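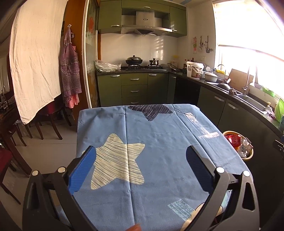

桌上摊开的浅蓝色星星印花布。

霍卢布布店十月底关门，老主顾赶来剪最后一块布

在尼尔宁（Nirnen）住得久一点的人，多半都有一件衣服、一条窗帘或者一床小被子，布料是从霍卢布（Holub）布店剪回来的。这家开在集市街拐角的老店将在十月底停业，消息贴上玻璃门以后，店里比过年前还要热闹，下午四点钟进去，常常要侧着身子才能走到柜台前。

布店开了79年，一直是家族生意。现在的店主西尔维娅·哈耶克从母亲手里接过店面，母亲又是从外祖父手里接的。她说自己小时候就在裁布台底下写作业，头顶上剪刀咔嚓咔嚓地响，一听声音就知道剪的是棉布还是呢料。“我的膝盖不行了，爬梯子取上面那层的布，一年比一年慢。”她一边说，一边给客人量一段格子绒布，照老规矩多放出一掌宽，“孩子们都有自己的工作，在外地过得很好，我不想让他们为了这家店回来，回来了又后悔。”

眼下店里剩下的布还有181匹，从做衬衫的府绸、做围裙的粗棉布，到儿童房常用的星星月亮印花，统统按米出售，价钱是原来的一半。零头布放在门口的大筐里，按重量称，做拼布的人最爱翻这一筐，有人一翻就是一个上午，翻累了就坐在窗台上喝口水，跟旁边不认识的人聊聊针脚，临走时往往已经互相留了电话。

阿涅什卡·巴拉日坐早班车从恩盖特（Engate）过来，想找一块浅蓝色的棉布给孙女做桌布。她三十年前在这里买过婚纱的衬里，当时给她裁布的正是哈耶克的母亲。“老太太问我婚礼在几月，我说五月，她就把我手里那块放回去了，说太厚，跳起舞来要热坏的。”巴拉日女士说起这件事还在笑，“后来那天果然热得不得了，我一直记着她的好。”

也有人是第一次来。罗德里戈·卡拉斯科去年才搬到本地，在中学教地理，学缝纫是今年春天的事，起因是房东留下了一台老缝纫机，他觉得放着可惜。他说自己到现在只做成过几个枕套，拉链还装反了一回，不过店主很耐心，把怎么认布纹、怎么预缩，从头到尾讲了一遍，还让他拿零头布在柜台上练了练珠针该怎么别。“早知道有这么一家店，我一搬来就该进门的。”

最让街坊惦记的，是那张裁布台。台面是整块榉木，边上嵌着一条黄铜尺，刻度磨得已经有些模糊，离门最近的那个角被几代人的袖子蹭得发亮。附近做家具修复的马雷克·久里察已经答应把它接过去，收拾好之后放在自己工坊的前厅，谁要裁大件的料子，打声招呼就可以去用。他说台子不会重新上漆，顶多把松动的腿紧一紧，再打一层蜡。“漆一盖上去，那些剪刀印子就没有了，那我还搬它做什么呢。”

店面以后做什么用，目前还没有定下来。房主鲍里斯·贝德纳里克表示，已经有两家有意租下，一家想开面包房，一家想开自行车修理铺，他还在考虑。他说不管最后租给谁，都希望门上方那块手写的招牌能留下来，哪怕挪到侧墙上也好，自己每天早上遛狗经过，看惯了。

镇上以后要买布，最近的去处是弗拉斯波特（Flasport）的几家店，坐公共汽车要换一次车。哈耶克说，她手里有一本记了多年的主顾簿子，谁家窗户多宽、谁喜欢什么颜色，里面写得清清楚楚，关门以后如果有人想照着老尺寸再做一副窗帘，尽管给她打电话，她在家里也闲不住。剩下的纽扣和花边她打算先留着，等冬天慢慢整理，到时候也许会在集市上摆个小摊。

布店营业到十月底，每天上午九点开门，下午五点打烊，中午照旧休息一小时。店主提醒要裁大幅布料的客人尽量上午来，那时候人少一些，台子也宽敞；自己带了纸样的，可以直接铺在布上比一比再剪。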